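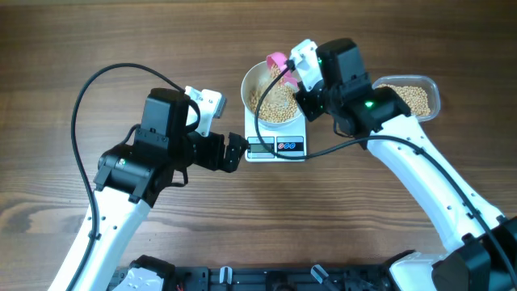 I went to the Sirkitance open day in September expecting to be annoyed, and I was, though less than I'd planned on. They have the ground floor of a converted building in Drekham, with bad parking and good coffee. The sign-in sheet by the door was already on its third page when I got there a little after ten.

My sister-in-law sent me the invitation because I spent eleven years packing dry goods for a living and I complain whenever someone says a robot will be doing it by Christmas. The flyer said "precision portioning with two-arm dexterity." What that meant on the day was soybeans, a pink scoop and a kitchen scale.

I don't mind the kitchen scale. I have the same kind at home, more or less, and so does everyone who bakes. What I mind is the word precision printed next to it. The task as explained to us was to get 150 grams of beans into the steel bowl, with the spare beans waiting in a clear plastic tub on the side. The right arm does the scooping. The left arm, as far as I could tell, is there for moving the bowl and tub around and for pressing the scale's buttons, and for long stretches it just hangs there with its gripper open.

Anil Alva ran the demo. He was pleasant and he didn't oversell it, which I can't say for the flyer. The first run I watched ended at 251 grams. He laughed, tipped the beans back himself and started again. The second run stopped short, and the arm went back for a few more beans, then a few more, then dropped two on the table and kept going as if it hadn't. That one took nearly six minutes. A person with a scoop does it in one go and fixes it with a pinch.

I asked how it knows the weight. Does it read the display like I would, or is the number coming in some other way? He said it reads the display through the cameras. Fine, but one of the arm's own cables was lying right across the bowl and over the scale, close to the display, and I asked whether that ever gets in the way, or throws off the reading by leaning on things. He said "sometimes" and wrote something down. I'd have clipped that cable back before letting the public in.

Rosalind Lyons, who does the business side, gave a talk at eleven in the next room. She said the arms have done 1,000 practice scoops on beans and 600 on rice. I asked about flour, and she said flour was on the list. Of course it is. Flour bridges, it clumps, it sticks to the scoop on a damp morning, and it's half of what anybody in my old line of work has to weigh. Beans are about the friendliest thing you could pick. They're dry and you can see every one you drop.

She also mentioned a trial with Fairweather, the bulk food people, but couldn't say when it starts or what it would cost them. A filling machine from thirty years ago does one product all day very fast. The pitch is that this one could switch products without being rebuilt, and I'll grant that would be useful to a small shop – if it could switch. On the day it did beans.

I will say the scooping motion itself was better than I expected. It went in at a decent angle and didn't ram the bottom of the bowl, and I've trained summer help who took a week to get that. I stayed for four more runs after the talk, and one of them came out within a gram. People clapped. Anil looked more surprised than I was.

There's another open day in the spring and they took my email address. I told them I'd come back if I could bring my own bag of flour, and Rosalind said she'd have to check.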